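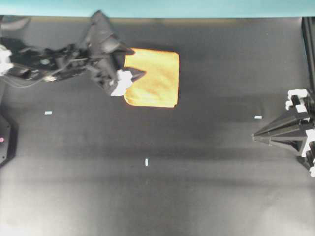
Lok-yiu Kuo spent 13 months waiting for a magistrate to decide whether she had stolen from the company she kept the books for. The charge was dismissed in October after the prosecution told the court it could not show who had used her password. She agreed to talk at her kitchen table, with her brother Tsz-kin in the next chair. A yellow cloth spread nearly flat, with one side pinched and gathered, is the sort of thing she says she looked at through most of the first police interview, when an officer had left a duster on the desk and she did not want to look at his face. "I could draw you that duster now," she said. "I could not tell you half of what he asked me."

Kuo had worked at Trorix, a parts supplier in Civadar, for six years. The case turned on 19 payments made to a firm called Esuven, which was supposed to be delivering packing materials. The deliveries did not exist. All of the payments were approved from Kuo's account, several of them late in the evening.

"They printed the list and put it in front of me," she said. "My name was beside every line. I said I didn't do it, and the officer said, well, somebody with your name did."

She was arrested at work a little after 2 in the afternoon and released the same night. Her passport was held and she had to report to the station at Au, two bus rides from her apartment. Trorix suspended her without pay. She told her landlord before he could hear it from somebody else, and he let her stay.

Tsz-kin Kuo drives a delivery van and had never been inside a courtroom. He paid the first lawyer's bill and went to every hearing, including the ones that lasted five minutes.

"You take the morning off, you sit there, they say the file isn't ready, and you go home," he said. "Then they give you another date. I stopped telling my boss what it was for."

The question of the password came up early but was not tested until the trial. Kuo told police that the accounts office had shared logins for years, and that hers was written on a card inside a drawer so that invoices could go out when she was sick. A supervisor first said this was untrue. Under questioning in court he agreed that the card existed and that he had used it himself.

Her lawyer then asked for the building's door records. They showed that Kuo had left before six on most of the evenings when payments were approved, and the office system could not be reached from outside. The prosecutor asked for a short break and came back to say the state would offer no further evidence.

"I thought there would be more to it," Kuo said. "The magistrate said I was free to go and started on the next case. A man was already standing where I had been standing."

No one else has been charged. Police at Au said the file on Esuven remains open and would not say more. Trorix has offered Kuo her job back and part of her lost wages. She has not signed anything, and her lawyer has told her not to discuss the amount.

She is doing bookkeeping for a hardware store three days a week. She asked for her own login on the first morning, and she changes it often.

Asked whether she would go back to Trorix, she looked at her brother, who shook his head. "He decided a long time ago," she said. "I still have things in that desk. A good pair of shoes, for one."

Filed under: Courts & Crime, Interviews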